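Open day at Lusel's Siltberg site — more people than chairs

Siltberg. Filed in a hurry between the morning session and the one after lunch, so forgive the spelling.

Lusel opened its doors to the neighbours for the first time since moving in last July. The sign-in sheet had 305 names on it when the organisers closed it off, and a fair few people walked straight past the sheet. Parking was gone early. Sausage sizzle ran out of onions, then bread, then sausages, in that order.

The draw was the bed demo. Lusel has been working on household chores, clothes and bedding mostly, under a project it calls Lashari. No kitchen work yet. The part people came to see was the teaching side: a person holds the gripper in their own hand, does the chore with it, and a camera on the tool records the whole go. The recordings are used to train the robot arm later on. No arm in the bedroom demo at all, which dissapointed a couple of the younger visitors until they found out they could have a turn themselves.

Groups of eight went through at a time. Shoes off at the door. Ten minutes each, supposedly — the first group got closer to 25 and the rest of the morning ran late because of it.

How it went

Staff did one pass first, then handed over. The grip is harder than it looks. You squeeze, the jaws close, and whatever you were after slides out sideways. Shirts and sheets are the worst, according to the staff member running our group, because the cloth bunches and there is no edge to aim for. Jeans are easier to get hold of but heavy, and your wrist knows about it by the third go.

One boy in our group got a pillowcase folded in thirds on his second try and was asked, only half joking, if he wanted a job. His grandmother had four goes at a tea towel and gave the tool back with some advice about its jaws.

The slow people did better. Staff said so more than once: slow down, stop when you've got it, lift, then move. Rushed goes get kept too, they're just marked as rushed.

Lusel says Lashari has 3,447 recorded goes so far, counting only those that have been checked by a second person. The target for the year wasn't given. Asked how many goes it takes before an arm can do one chore on its own, the answer was that it depends on the chore, and that nobody on site would put a number on it in front of visitors.

The other room

Down the hall there was an arm, bolted to a bench behind a clear screen, sorting socks. Not fast. It did a pair while we watched and dropped the next one, then waited while a staff member reset the basket. Big cheer for the pair. The arm was built by Zolier, who supply the motors and the bench as well, and who had a table in the foyer with pens and a bowl of mints.

Zolier also ran a short talk, 20 minutes, mainly on noise and on what happens when someone walks in close to a moving arm. Short version: it stops. They did it a few times with a broom handle and once with a brave parent. The talk was full both times and they turned people away from the second.

Questions from the floor

Plenty. Best part of the day really. Going from notes here so the wording is mine.

Will it do fitted sheets? Not yet. Groans all round.

Who gets to see the recordings? Staff on the project, and they are kept on Lusel's own machines. Faces are blurred if anyone walks through. Visitors who had a turn were asked to sign a form first, and could say no and still have the turn, in which case it wasn't kept.

Do they only record in one room? No, they want lots of different rooms, with different beds and different light and different amounts of stuff lying about. A made-up showroom is not much use to them. Several hands went up offering teenagers' bedrooms.

Is it going to cost jobs at the hospital laundry? Asked twice, by two different people. The answer was that the work is aimed at homes and at people who can't manage their own bedding any more, and that there are no plans with the hospital. The second person was not satisfied with that and said so. Fair enough, and it would be good to hear a longer answer at the next one.

What's the tool weigh? Lighter than a full kettle, was the reply. We would have liked grams.

Could a school borrow one? Maybe. Lusel took down the name of anyone interested and says it will be in touch before the end of term.

Getting around on the day

A few grumbles to pass on. The ramp at the side door is steep and the handrail is only on one side. The hallway was a squeeze with prams. Only one toilet open, with a queue that got mixed up with the queue for the bedroom demo, so that some people waited a good while for the wrong thing. Lusel has been told about all three and says the side door will be sorted before it opens up again.

The tea was good. Lamingtons from the bakery on the corner, gone by eleven.

Next open day

There will be one, later in the year. Date not set. Numbers will be capped at 70 per session and people will need to book, by phone or at the front desk. Under-12s with an adult. The sock arm will be back, and Lusel is hoping to have it doing towels by then — hoping was the word used.

Anyone who wants to have a go at the gripper before that can leave their details at the desk. Sessions are in the afternoons and run for 2 hours with a break in the middle. No experience needed. Trim your nails, they said, no idea why.

The gripper over the bed, with fabric in one and jeans in the other, seen from the tool: 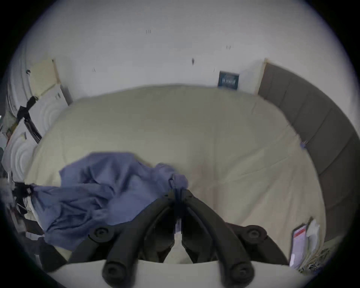
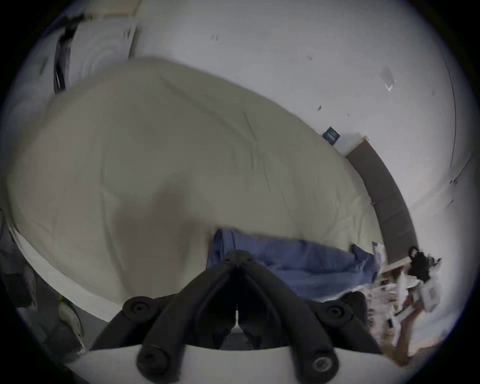 Page last changed: February 3, 2020

Correction to the earlier version of this item: we had the sock arm down as Lusel's own. It is Zolier's, as above. Also the talk was 20 minutes, not 40, it only felt longer from the back where there were no seats.

A blue kids' jumper, a single glove and a set of keys on a green ribbon were left behind in the foyer. All three are at the front desk. The keys look like house keys so somebody will be wanting them.

Thanks to the readers who sent in notes on the second session, which we missed. By those accounts the sock arm managed four pairs in a row after lunch and the broom handle came off second best. If you were there and have something to add, the usual address, and keep it short please.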